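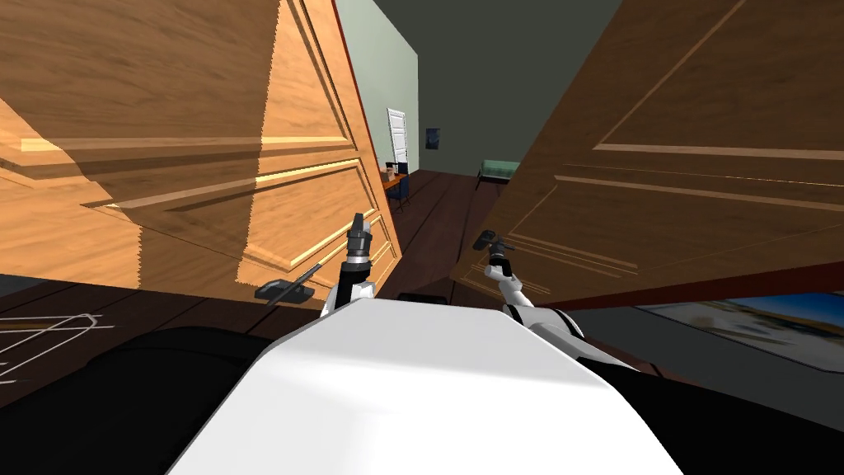
Simulator render. Courtesy of Barkia

Barkia builds and tests control software for two-armed service robots. Most of the testing takes place in simulation, at an office in Motholm where 29 people work on two floors. Until last November the largest group in that office was the operators, who drove the simulated robots by hand, one task at a time. An automatic test runner called Sindine now does most of that driving. The operators are still there, under a different job title.

The company's operations lead started as an operator herself and ran the changeover. She asked that neither she nor her staff be named. We spoke in a meeting room next to the operator desks, and again by phone after the night results had come in.

The work before Sindine was simple to describe, she said. An operator loaded a house, placed the robot at a start position and carried out a written task with a pair of hand controllers. Typical tasks were opening a door by its lever handle, passing through a doorway, or opening a cabinet. The operator then marked the run as a pass or a fail and wrote a comment.

"A good operator could do a cabinet in under a minute," she said. "Then you spent longer than that on the form. Which hand, which finger touched first, did the base move. People were filling in the same eleven boxes all day and the comments got shorter as the day went on. By four o'clock the comment was a period."

Sindine loads the house, starts the control software, and lets it attempt the task with no one at the controllers. It reads contact forces, joint positions and door angle directly from the simulator and fills in the form itself. The current library has 918 task setups, and the runner gets through over 2000 attempts on a weeknight, with each setup repeated from shifted starting positions until the time allotted to it runs out.

She does not describe the result as a saving in labor. No operator was let go, and the size of the group has stayed the same. The hours moved. In the old arrangement most of a shift was spent driving and a small part was spent looking at failures. Those two have traded places.

"The job is called run review now. You come in, you have a list, and the list is everything the machine couldn't explain," she said. "If the door angle is zero and there was never any contact, it can explain that. It missed. If the door angle is forty degrees and the runner says fail, somebody has to look."

Lever handles on double doors produce a large share of the list. The robot may have one arm near each door, and both doors can swing. The software has to decide which arm pulls, where the other arm waits, and how far back the base must go so that the door edge clears the torso. Each of those can be right when taken alone and the attempt can still stall.

"We had one where the left arm was holding perfectly still, exactly as instructed, in the path of the right-hand door," she said. "All the numbers were fine. Grip was fine. The door just stopped. An operator would have moved that arm without thinking about it, and that's the trouble, they'd never have written it down. I went back through the old comments. I found the words 'moved arm' four times in a year."

This is the point she returned to most often. When people drove the robots, they corrected for faults in the software and in the houses, and the corrections did not reach the forms. A badly placed hinge showed up as a slightly slow run. Sindine corrects nothing, so the same hinge shows up as a block of failures with the same time stamp in each.

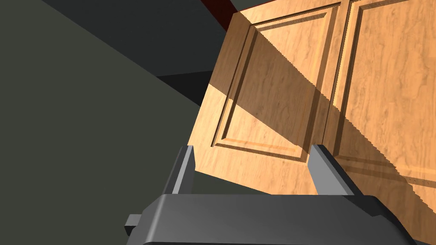
Cabinets are harder to review than room doors, she said, and take more of the day. The contact is smaller and the useful part of it is over quickly. If a finger meets the lower edge of a door a little too far in, the door may open or may bind, and in the contact log the two look alike for the first half second. Reviewers step through those runs by hand. The limit is 20 minutes per run, after which the case goes to the software group marked as open.

The limit was the reviewers' own request. Early on there was none, and some of them spent whole mornings on a single cabinet.

"They're conscientious, and it's interesting work, so you get that," she said. "But then the list at the end of the day is longer than it was at the start, and it's still there when you come in. With driving you finished. You did your forty tasks and you were finished. A few people told me that was what they missed, the number going to zero."

Two operators asked to stay on manual driving, and both have. A small amount of it is still needed. New houses are driven by hand before they enter the library, and the software group asks for human runs when it wants a reference for a motion. The pay grade is the same for both jobs. She said that had been argued over, because review was first proposed as the higher grade, and the operators as a group objected.

"Their argument was that the reviewing is only any good if you've done the driving, and you forget the driving if you stop. I think that's correct. So everyone rotates. Tuesday is a driving day for the whole group. The schedule people hate it."

Training has changed as well. New hires used to begin on the controllers in their first hour. They now spend a week reading logs beside an experienced reviewer, then a week driving, and only then receive a list of their own. The weakest part of the program, in her view, is the log format, which was written by and for the software group. Reviewers have asked for the force plots to be drawn next to the view from the robot, on one screen. At present they are in separate windows and the clocks differ by a few frames.

"You learn the offset," she said. "You shouldn't have to learn the offset."

Asked whether the reviewers trust the runner, she said that they trust its failures more than its passes. A pass only means that the door reached the required angle and that no force limit was exceeded. It does not register a robot that scrapes along a door panel lightly enough to stay under the limit. For that reason a sample of the passes goes to review every day, with no indication that they passed. Reviewers overturn a small number of them. Each overturned pass becomes a request for a new check, and the requests go to the outside contractor that maintains Sindine, a firm called Lambrakis.

The turnaround on those requests is her main complaint. A check that the reviewers can state in one sentence may take several weeks to appear, and until it does they look for the same fault by eye. One request, concerning doors that swing back and touch the forearm after the hand has let go, has been open since the runner was installed.

There is also the matter of the nights. The runner works while the office is dark, and if it stops, the next day's list is short and partly wrong. Nobody is paid to watch it. In the first months she checked it from home before going to bed, and learned that several of the reviewers were doing the same.

"I had to tell them to quit it, and then I had to quit it too," she said. "If it stops at one in the morning, it stops. We drive by hand that day. Everyone still knows how."

The next group of houses is due to enter the library after the current log work is complete. It includes sliding doors, which the office has so far only driven by hand, and she expects the first week's list to be long.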